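3. Data Collection

3.1 Task and setup

The learning system described in Section 2 needs examples of a person-guided arm picking up everyday objects. We collected these over two project phases, the first ending on 15th June and the second in July. All sessions used the same arm, fitted with a two-finger gripper, over a table with a circle marked on top. The circle defines the region in which a target object may start an episode. Objects outside it are treated as distractors and are not to be touched.

Each episode begins with the operator confirming the target on the logging screen. The arm is then guided from its rest pose to the object, the fingers are closed, and the object is lifted and set back down inside the circle. Joint positions, gripper opening and the head camera stream are written to one file per episode. Logging was done with Vondell, a small recording tool written by the previous project group. We changed its file naming and fixed a fault in the time stamps — otherwise it was used as received.

3.2 Objects

The object set was chosen to vary in shape and stiffness. Fruit is round and tends to roll when a finger makes contact off center. Candy bars in wrappers lie flat and leave little height for the lower finger. Bottles are tall and transparent, which the depth estimate handles poorly, so they were used only as distractors in this phase. 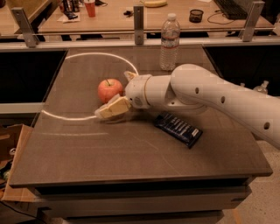

Figure 4. Gripper beside the apple, with the candy bar on the near side and a water bottle toward the back of the table.

Approach direction was left to the operator. In early episodes nearly all approaches came from the same side, and the first trained policy copied this even when the object was placed where a different path was shorter. For the July sessions the operator was given a start pose drawn at random by a script (Appendix B, file cleletti.py).

3.3 Episode review

Every episode was replayed once at double speed and marked keep or discard. Reasons for discarding were a dropped object, contact with a distractor, a pause longer than 4 seconds, or missing camera data. Of 2000 recorded episodes, 84 were discarded. Most of these came from the first phase, before the pause limit was explained to all operators.

Review was done by Josiane Rolland and one second reader. Where the two disagreed, the episode was discarded. We did not measure agreement separately, and this should be added if the set is extended.

3.4 Known limits

The table was not moved between phases, and lighting came from the ceiling fixtures only. The background behind the table was left as it was — desk items changed from one session to the next and were not recorded. Six operators took part, all of them right-handed. The retained episodes were split by operator before training, as described in Section 4.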